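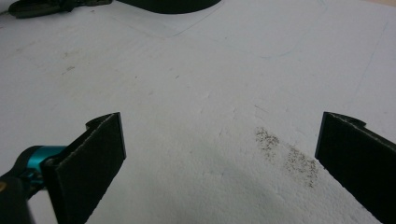 Ovura Handling Trial: Progress Report to the Frota Fund
Reporting period ending in March
Prepared by Zorica Dimitrov, project lead

1. Open day

The main event of this period was the open day at our workshop, held from 10 a.m. to 3 p.m. It was a condition of the second payment. We had 14 visitors signed in, mostly from small packaging and repair shops, plus two teachers from the community college. Skutix sent two people from its purchasing side.

Cormac McGrath ran the morning session on the hand-held gripper. Visitors were shown how to open and close the fingers over a white board, line up on a target and bring the tool in low. Each visitor who wanted a turn got one. Most were comfortable with it after a few tries. Two asked for a smaller grip, and one left-handed visitor found the trigger awkward. Both points had come up in our own notes last fall and are still open.

The afternoon was a talk on how we record handling work and what we plan to do with the recordings. It ran long and we dropped the last part, on scheduling. The slides were sent out afterward.

2. Comments from visitors

The feedback sheet had 4 questions. The comments that bear on the project were these:

The soft dark lining on the finger pads was well liked. Several people asked how often it has to be replaced. We do not have a good answer yet and have started keeping a log.

Loose grit on the work surface was raised by one of the repair shops. Their benches are never clean, and they wanted to know whether fine particles would affect the grip. We have added this to the test list for next period.

The Skutix visitors asked about cost per unit. We told them we would not quote a figure before the Zullow parts are priced.

3. Recordings

We have nearly 4000 recordings on the server. Labeling is behind. We lost most of January to a storage problem, and one of the part-time labelers left and has not been replaced. The backlog should be cleared by the end of May if the opening is filled soon.

4. Budget

Spending is within plan. The open day came in a little under its line, mainly on catering. We would like to move the difference to lining material and replacement boards and ask for your approval to do so. Travel has not been touched this period.

5. Next period

Grit and dust tests on the existing finger pads.
A trial version of the smaller grip, with a trigger that works for either hand.
Follow-up visits to the two repair shops that asked for one. Cormac will handle these.
A price from Zullow, which was promised for February and has not arrived.

We do not plan a second open day before the fall. If the Fund wants to send someone to see the work before then, mornings are best, and a week's notice is enough.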